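4. Tabletop Rearrangement as a Stand-in for Household Work

4.1 What the task is supposed to tell us

A good deal of the recent writing on household robots rests on a chain of substitutions. We would like to know whether a machine can clear a kitchen counter. Counters are hard to reproduce from lab to lab, so we ask whether it can clear a table. Tables come with cups, crumbs, mail and a phone charger, so we ask whether it can move blocks. By the time a result is published, the claim has often climbed back up the chain, and a block pushed to the corner of a board has become evidence of "general tidying ability." This section looks at how much of that climb the data will bear. Our answer is that it will bear very little, at least with the policies and the bench we had available.

We do not object to block pushing as such. It is cheap, it resets quickly, and it has taught the field a lot about following spoken and written instructions. Our complaint is with the way its scores are read. A person who can push a salt shaker across a table with one finger has not shown that they can set the table, and we would think it odd if anyone said so.

Three systems were compared. Skukis is a policy trained only on demonstrations given by hand. Zerkeo uses the same demonstrations and adds a language encoder that was kept fixed during training. Nowicki is a scripted planner with no learning in it at all, written over one April by a member of our group who wanted to see how far plain geometry would go. The planner was included at the insistence of a reviewer of an earlier draft, and we are grateful, as it turned out to be the most informative of the three. 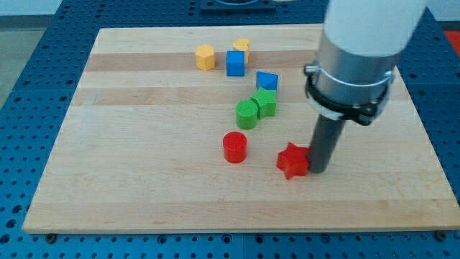 Figure 1. Pushing task on the Bradevura bench: arm with rod tool, wooden board and colored blocks.

4.2 Instructions and scoring

Instructions were written by people who had not worked on any of the systems. Melaniia Symonenko collected them by asking office staff in our building to type what they would say to a helper who could only push things. We kept 955 of these after removing duplicates and requests that no pushing tool could meet ("hand me the cylinder"). The staff wrote much less tidily than we do. Each color in Figure 1 belongs to two blocks of different shapes, so "the red one" is no use as a name when a red star and a red cylinder are both on the board, and the learned systems had to pick up shape words as well as color words. Our writers left the shape out all the time. They also called the stars flowers, cogs, and in one case a cookie. We left all of this in.

A trial counted as a success if the named block ended inside the target region and no other block had left its starting region. The second condition is missing from several published versions of the task. We think it matters. In a home, moving the glass to the sink while sweeping the plate onto the floor is not a partial success. When we rescored our own trials without the second condition, every system looked better, and Skukis looked better by the widest margin. It had a habit of plowing through whatever stood between the rod and its goal, and under the looser rule it was rewarded for it.

Each system was given 100 trials drawn at random from the instruction set. Time limits were generous. Blocks were placed by hand from a printed layout, and the person placing them did not know which system would run next.

4.3 Results

On instructions that gave both color and shape, Zerkeo was the strongest of the learned systems, and we have no wish to play that down. It followed corrections given partway through a push, which the planner could not do at all. On short pushes across open wood it was hard to fault.

The trouble began when blocks stood close together. A pair in contact has to be separated before one of them can be moved alone, and with a straight rod there are only so many ways to do this. The planner tried them in a fixed order and, when none would do, stopped and said so. The learned policies did not stop. They pushed the pair as one body, backed off, approached from the same side, and pushed again. In the worst run Zerkeo repeated this until the time limit, with 20 near-identical approaches in the log. Almost 2 percent of its trials ended with a block off the board, a small share that we would still find hard to accept if the block were a mug.

Round blocks were a second difficulty. A cylinder pushed off center by a narrow tool turns and slides away from the line of the push, and a small error grows quickly. Stars have the opposite problem: the tip can settle between two points, after which the star follows well, or it can meet a point and spin the whole piece. None of the three systems modeled this. The planner treated every block as a disk. That it stayed level with Skukis in spite of such a crude assumption says something about how little of the skill in this task is being learned from the demonstrations.

Vague instructions were handled badly by everyone. Given "move the yellow thing over a bit," the planner refused. The learned policies chose a yellow block and moved it, often with great confidence and over much more than a bit. We asked the writers afterward which behavior they would want from a helper at home. Most said neither, and that they would expect to be asked which one they meant.

4.4 How far the numbers travel

A reader may reply that these are early systems and that scores will rise. We expect they will. Our doubt is whether the rise would mean what it is taken to mean. The bench is evenly lit. The board is flat and bare apart from the blocks. Every object is rigid, strongly colored and small next to the surface it sits on, and none of them can be spilled, torn, tangled or broken. Nothing has to be lifted. Remove any one of these comforts and the question becomes a different one, and we know of no result showing that success on the first question predicts success on the second.

We made one modest attempt to check. With the same arm and the same rod, we replaced the blocks with objects from the staff kitchen: a sponge, a spoon, a folded dishcloth, a jar lid. No retraining was allowed, though names for the new objects were supplied. Zerkeo moved the jar lid and the sponge. It pushed the spoon by the handle and turned it in a circle. The dishcloth bunched under the tip and stayed where it was. We do not report a success rate here, since the trials were few and the scoring rule did not fit a cloth that changes shape, but we saw nothing to suggest that a system good with blocks is well on its way to wiping a table.

The same caution applies to shop-floor claims. Sorting parts in a tray resembles block pushing more closely than housework does, and here we were more hopeful. Yet the shops we spoke to already sort rigid parts with fixtures and fixed programs, and they do it faster than any policy we tested. What they still give to people is the rest: the bent part, the label that has come unstuck, the box that arrived upside down. These cases do not appear in our instruction set, or in any other that we could find as of December 2022.

We therefore suggest that pushing results be reported as pushing results. Papers should state whether disturbed blocks count against the score, give separate figures for crowded and open layouts, and include a scripted planner with no learning. If the planner comes close, the authors should say so in the abstract.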